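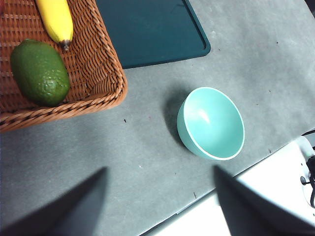
Jisau: 부엌 색이름 말뭉치

Jisau는 집에서 쓰던 요리 공책과 장보기 메모에서 과일, 채소, 나물, 양념의 색을 가리키는 표현을 모은 작은 한국어 말뭉치입니다. 공책 82권에서 뽑은 표현 429건이 들어 있어요. 크기만 보면 아담하지만 들여다볼수록 재미있는 자료라서, 정리하는 내내 저희끼리 메신저로 "이것 좀 봐!"를 외치느라 진도가 안 나갔습니다.

이 문서는 저장소의 안내문이면서 데이터 카드이기도 합니다. 급하신 분은 "파일 구성"과 "필드"만 읽고 바로 쓰셔도 됩니다. 다만 색이름을 기계적으로 묶어 보실 생각이라면 "색이름을 나눈 기준"은 꼭 읽어 주세요. 거기서 길을 잃기 쉽습니다.

버전과 날짜

현재 공개본은 2020년 5월 9일에 고정했습니다. 이후에 들어오는 수정 제안은 모아 두었다가 9월에 한꺼번에 반영할 계획입니다. 고정본의 항목 번호는 바꾸지 않습니다. 논문이나 과제에 항목 번호를 적으셔도 나중에 엉뚱한 줄을 가리킬 일은 없어요.

어쩌다 시작했나

처음에는 색이름이 주제가 아니었습니다. Maltora라는 손글씨 전사 도구를 시험하려고 헌책방에서 구한 요리 공책 몇 권을 옮겨 적고 있었는데, "푸릇할 때 건진다"와 "파랗게 데친다"와 "초록색이 살아 있을 때"가 한 공책 안에 나란히 나오는 겁니다. 셋 다 시금치 이야기였어요. 같은 사람이 같은 채소를 두고 왜 이렇게 다르게 썼을까요? 그 질문이 너무 좋아서 전사 도구 시험은 뒷전이 되고 색이름만 찾아다니기 시작했습니다.

Svenja Ortner는 독일어로 자란 한국어 연구자입니다. '푸르다' 하나가 하늘과 풀과 덜 익은 과일을 모두 맡는 것을 늘 신기해했고, 저희가 당연하게 넘긴 대목마다 물음표를 달아 주었습니다. 필드 가운데 '익음'이 따로 생긴 것은 순전히 그 물음표 덕분입니다. Nobuhle Mathebula는 분류표와 검수 절차를 설계했고, 애매한 항목을 억지로 한 칸에 밀어 넣지 않도록 '보류' 값을 만들자고 했습니다. 지금 와서 보면 보류 항목이 이 자료에서 제일 재미있는 부분이에요.

파일 구성

jisau_main: 본 자료. 한 줄에 표현 하나입니다.
jisau_context: 표현이 나온 문장과 그 앞뒤 문장. 본 자료와 항목 번호로 이어집니다.
jisau_notes: 검수자 메모. 말투가 들쭉날쭉하고 농담도 섞여 있습니다. 그대로 두었습니다.
jisau_terms: 색이름 목록과 기본형, 파생형 대응표.

모두 탭으로 구분한 텍스트이고 문자 인코딩은 UTF-8입니다. 스프레드시트로 바로 열면 맞춤법이 흔들린 옛 표기가 깨져 보일 때가 있으니, 가져오기 메뉴에서 인코딩을 지정해 주세요.

필드

항목번호: 고유 번호. 빈 번호가 있으면 중복으로 판정되어 빠진 것입니다.
표현: 공책에 적힌 그대로의 글자. 맞춤법을 고치지 않습니다.
기본형: '파릇파릇하니'라면 '파릇파릇하다'.
대상: 색을 지닌 것. 애호박, 고춧가루, 국물, 전의 가장자리 등.
색계열: 푸름, 누름, 붉음, 흼, 검음, 섞임, 보류 가운데 하나.
세기: 옅음, 보통, 짙음, 표시 없음.
광택: 맑음, 탁함, 윤기, 표시 없음.
익음: 덜 익음, 알맞음, 지나침, 해당 없음.
쓰임: 고르기, 손질, 불 조절, 담기, 보관 가운데 하나.
검수: 검수 상태와 의견이 갈린 정도.

'쓰임'은 나중에 넣은 필드인데 정말 잘 넣었다 싶습니다. 요리 공책의 색이름은 꾸밈말로만 쓰이지 않거든요. "노릇해지면 뒤집는다"의 '노릇하다'는 색이면서 시계이고, "거뭇한 데는 도려낸다"의 '거뭇하다'는 칼을 댈 자리를 알려 줍니다. 색이름을 쓰임별로 정렬해 놓고 한번 쭉 읽어 보세요. 불 조절 칸에는 누름 계열이 빽빽하게 모이고, 고르기 칸에는 푸름 계열이 수북합니다.

표현을 뽑은 방법

전사는 사람이 했습니다. Maltora는 원본 그림과 전사문을 나란히 띄워 놓는 용도로만 썼고, 자동 인식 결과는 쓰지 않았습니다. 손글씨에서 '누르스름'과 '노르스름'은 획 하나 차이인데, 그 획 하나가 저희에게는 전부니까요!

전사문에서 색 표현을 표시하는 일은 2명이 따로 했고, 서로의 결과를 본 뒤 다시 맞추었습니다. 한 문장에 색 표현이 여럿이면 각각 다른 줄로 나누었습니다. 갈비찜 항목 하나에서 최대 7건까지 나온 적이 있는데, 간장 빛깔에 유난히 진심인 분이 쓴 공책이었습니다. 그 항목은 jisau_context에서 통째로 읽어 보시길 권합니다. 불 앞에 서서 냄비를 들여다보는 사람의 숨소리가 들리는 것 같아요.

다음은 뽑지 않았습니다. '청양고추', '백김치', '홍합'처럼 이름 안에 한자 색이 굳어 있는 말, 그릇이나 행주처럼 먹지 않는 것의 색, 그리고 "색이 곱다"처럼 어느 색인지 드러나지 않는 말입니다. 마지막 부류는 아깝다는 의견이 많아서 jisau_notes에 흔적을 남겨 두었습니다.

색이름을 나눈 기준

가장 큰 고민은 '푸르다'였습니다. 파랑과 초록을 가르는 칸을 만들면 표가 깔끔해 보이지만, 공책을 쓴 사람들은 그렇게 가르지 않았습니다. "파란 호박"은 파란색 호박이 아니고 "푸른 잎"도 대부분 초록입니다. 그래서 파랑과 초록을 한데 묶어 '푸름' 계열로 두고, 표현에 나온 말은 기본형 필드에서 구별하도록 했습니다. 현대 표준 색이름에 맞춰 다시 나누고 싶다면 기본형과 대상을 함께 보셔야 합니다.

'연두'와 '초록' 사이도 만만치 않았습니다. 공책에서 '연두'는 새로 난 것, 속잎, 막 데친 것에 붙는 일이 잦고, '초록'은 비교적 나중에 쓴 공책에 자주 나옵니다. 시대 차이인지 쓴 사람의 취향인지는 저희도 모릅니다. 공책에 연도가 적힌 경우가 드물어서 이 자료만으로는 답할 수 없어요.
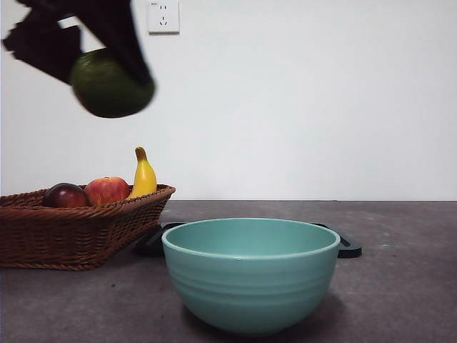 세기와 광택을 따로 적는 것도 써 보면 편합니다. 공책 속 표현은 '짙푸르다'처럼 둘 중 하나만 말하기도 하고 '맑은 연두'처럼 색과 광택을 함께 말하기도 하는데, 한 필드로 합치면 '짙고 탁한 것'과 '짙고 맑은 것'이 똑같아져 버립니다. 사진에 나온 둥근 초록 과일로 연습해 볼까요? 라임이나 다른 초록색 감귤류인 듯한데, 껍질 빛이 어둡고 광택이 죽어 있으니 저희 표로는 색계열 푸름, 세기 짙음, 광택 탁함이 됩니다. 익음은 '해당 없음'으로 둡니다. 초록이라고 모두 덜 익은 것은 아니고, 공책 문장이라면 "아직 푸르니 두었다 먹는다" 같은 단서가 붙어야 '덜 익음'을 줄 수 있습니다. 이 규칙을 정하기 전에는 푸른 과일만 보면 자동으로 '덜 익음'을 찍는 버릇이 있었고, 그걸 걷어 내느라 꽤 많은 줄을 다시 봤습니다.

누름 계열은 소리의 잔치입니다. 노랗다, 누렇다, 노릇하다, 누릇하다, 노르스름하다, 누르스름하다, 노르께하다, 샛노랗다, 싯누렇다. 밝은 모음 쪽은 대체로 칭찬이고 어두운 모음 쪽은 걱정일 때가 많은데, 된장과 누룽지 앞에서는 이 규칙이 보기 좋게 뒤집힙니다. 누런 누룽지는 잘된 누룽지니까요. 호불호를 따로 필드로 만들자는 제안도 있었지만, 쓴 사람의 마음을 저희가 짐작해서 적는 셈이라 넣지 않았습니다.

붉음 계열에서는 '발갛다'와 '빨갛다'를 합치지 않았습니다. 고춧가루가 들어간 국물에는 된소리가, 익은 감이나 새우에는 예사소리가 자주 붙습니다. '불그죽죽하다'는 대상이 생고기이면 거의 언제나 핏물을 더 빼라는 말로 이어지고요. 이런 짝을 찾는 재미에 빠지면 저녁 시간이 훌쩍 갑니다.

보류에 대하여

'보류'는 오류가 아닙니다. 팥 삶은 물의 "거무불그레한 것", 도토리묵의 "흙빛", 묵은지의 "제 빛이 빠진 빛"처럼 한 계열에 넣으면 무언가 잃어버리는 표현에 붙였습니다. 분석에서 빼실 때는 빼셨다고 적어 주시면 좋겠습니다. 빼지 않고 이것만 따로 봐 주시면 더 좋고요!

쓰기 좋은 곳

색채어의 모음 교체와 된소리 교체를 예문과 함께 보여 주는 수업, 조리 상태를 나타내는 말의 연구, 한국어를 배우는 사람을 위한 어휘 활동에 잘 맞습니다. Weston의 한국어 야간반에서는 '쓰임' 필드를 가리고 표현만 읽은 뒤 언제 하는 말인지 맞히는 놀이를 했는데, 불 조절 표현을 다들 놀랄 만큼 잘 맞혔다고 합니다. 모양만 바꾼 활동지를 보내 주셔서 저희도 신나게 풀어 봤습니다.

쓰기 어려운 곳

지역별 빈도 비교에는 권하지 않습니다. 공책이 어디서 쓰였는지 확실한 경우가 적고, 헌책방을 거치면서 출처가 흐려졌습니다. 색이름을 색상값으로 바꾸는 기준표로 쓰시는 것도 말리고 싶어요. '노릇하다'에 값 하나를 붙이는 순간 전과 생선과 마늘이 모두 같은 빛이 되어 버립니다. 통계 모형을 학습시키기에는 양도 모자랍니다. 사람 눈으로 천천히 읽는 자료라고 생각해 주세요.

개인정보

공책에는 가족 이름, 전화번호, 돈 빌려준 이야기까지 온갖 것이 적혀 있습니다. 색 표현과 관계없는 쪽은 전사하지 않았고, 앞뒤 문장에 사람 이름이 나오면 '[이름]'으로 바꾸었습니다. 원본 그림은 공개하지 않습니다. 혹시 내 가족의 글씨 같다 싶은 문장을 발견하시면 항목번호와 함께 알려 주세요. 원하시면 그 공책에서 나온 줄을 모두 내리겠습니다.

알려진 문제

'푸르딩딩하다'와 '푸르뎅뎅하다'가 일부 줄에서 같은 기본형으로 잡혀 있습니다. 9월 수정본에서 나눕니다.
잡채 항목 몇 줄은 대상이 당면인지 시금치인지 문장만으로 정하기 어렵습니다. 메모를 함께 보세요.
'해말갛다'의 색계열을 흼으로 두었는데 광택 쪽이 맞다는 반론이 있고, 꽤 설득력 있습니다. 토론은 jisau_notes에 남아 있습니다.
띄어쓰기는 원문을 따랐기 때문에 검색할 때 공백을 무시하는 편이 안전합니다.

참여하기

수정 제안은 저장소의 이슈로 받습니다. 항목번호, 고칠 필드, 그렇게 보신 까닭을 적어 주세요. 까닭은 "우리 집에서는 그렇게 안 써요" 한 줄이어도 환영합니다. 새 공책을 보태고 싶으신 분은 파일을 올리기 전에 먼저 연락을 주세요. 쓴 분이나 가족의 동의를 어떻게 받을지부터 같이 의논하겠습니다.

이용 조건

출처를 밝히면 수업, 연구, 전시, 출판에 자유롭게 쓰실 수 있습니다. 고쳐서 다시 배포하실 때는 고친 필드를 적어 주세요. 인용할 때는 말뭉치 이름 Jisau와 공개본 날짜, Svenja Ortner와 Nobuhle Mathebula의 이름을 함께 적으시면 됩니다.

고마운 곳

공책을 상자째 내어 준 Karabulut 헌책방에 감사드립니다. 표지가 떨어져 나간 공책까지 하나하나 끈으로 묶어 주신 덕분에 낱장이 섞이지 않았습니다. 다음 상자에는 젓갈 이야기가 많다고 하셔서 벌써부터 '곰삭은 빛' 계열을 어디에 넣을지 토론이 한창입니다.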